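3.2 Pressurised containers

Aerosols made up a small part of the household stock by number, but they took longer to sort than any other group. Of the 1510 items recorded in the Grultlow homes, 144 were aerosols, and most of these were kept in bathrooms or under the kitchen sink. Residents were asked to leave them where they normally stood until the recording visit in June.

Each can was entered on the Renov sheet under three headings: fittings, body and printed matter. Fittings covered the nozzle, the collar and the rim. Cans with the cap missing were entered separately from those with the cap in place, as the two groups were stored differently in most homes. Figure 4 gives a can of the uncapped type.

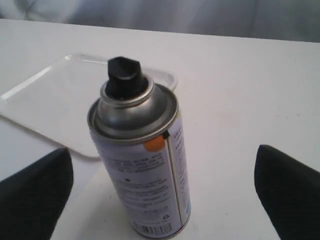 Figure 4. Aerosol can with black plastic nozzle, raised metal collar and wide rim above a pale printed body.

The metal parts were easy to place. A domed top with a recessed channel and a rim slightly wider than the body was coded as type 2, following the Moradi scheme, whatever the colour of the nozzle. A vertical seam on the body was noted where present, as it often marks the change from one panel of print to the next.

Printed matter gave more trouble. On some 13 cans the small text had been rubbed away by handling or by contact with other items on the shelf, and the contents could only be settled by asking the resident. In 8 homes the resident did not know either - these cans were coded as unidentified and left out of the totals for Table 5. The Skendex list was used for all the others. It puts polishes and air fresheners in a single class, and we kept to this even though residents themselves tended to store the two in different rooms.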